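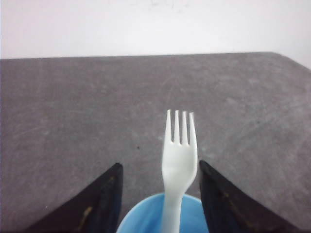 Storing plastic forks in a cup: tines up or tines down?

Forum: Kitchens and Canteens > Tableware

grolleck_79
We keep white disposable forks in light blue plastic cups on a grey table, handles in, tines up, as in the photo. A colleague wants them turned over so that people take hold of the handle. My objection is stability. The head is the wide end, and with it at the bottom the forks splay and jam. Opinions?

Sutach
Tines down. Anyone reaching for a fork with the tines up will touch the part that goes in the mouth. The cup needs to be deep enough for the handle to clear the rim by a third of its length.

melevix_user
Disagree in part. Tines down in a shared cup means the tines sit in whatever has collected at the bottom. We went through a box of 1,000 in August and changed over halfway. Crumbs in the cup were the main complaint after the change.

Sutach
Then wash the cup. A plastic cup takes seconds.

grolleck_79
They are washed daily. Drying is the slow part.

obriain_catering
At Ó Briain we tried both. Tines up is easier to check at a glance: you can tell it is a fork and not a spoon, and a snapped tine shows. Tines down is better where the public help themselves. For a staff table I would leave it.

Separate matter — what are you cleaning that table with? The top looks scratched.

grolleck_79
Washing-up liquid and a sponge, the kind with a green scouring side.

obriain_catering
Stop using the green side. Fine scratches hold dirt and the surface will go on looking grey and smudged after wiping. Soft cloth, warm water, a drop of liquid, then a dry cloth.

grolleck_79
Noted. I had a look at the far side as well, where the table stands near the white wall.

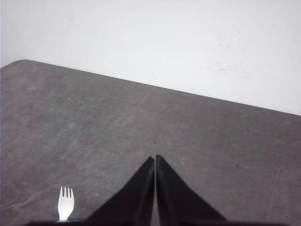
The marks on the wall, a little above the table edge on the right, are faint, and I would like to try them with a damp cloth before anyone suggests paint. The rounded corner is fine.

melevix_user
Damp cloth first, yes. If it is matt emulsion do not rub hard or you will leave a shiny patch that is more visible than the scuff.

Sutach
Still tines down.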